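Cillian McGrath won't call it a glitch. "An arm stopped dead with its gripper shut, and the log said everything was fine," he says. "That's a fault." 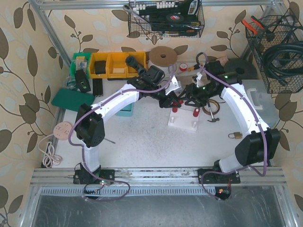
It happened in December at Carkbridge, on run 138. The makers, Sarkska, sent a patch within five days. McGrath ran it 546 times without a repeat and still isn't convinced. "They never told us the cause. How do you fix what you can't name?"
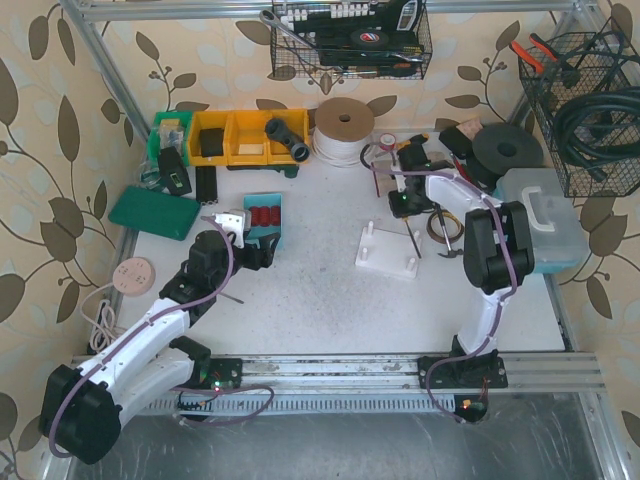 His bigger worry is the stop button, which cut one arm and left the other live. Both arms ride on the same rail, with a hammer and a screwdriver lying within easy reach of a hand. "You'd lean in for one of those without thinking," he says. Sarkska calls the risk low. McGrath has asked to see the figures.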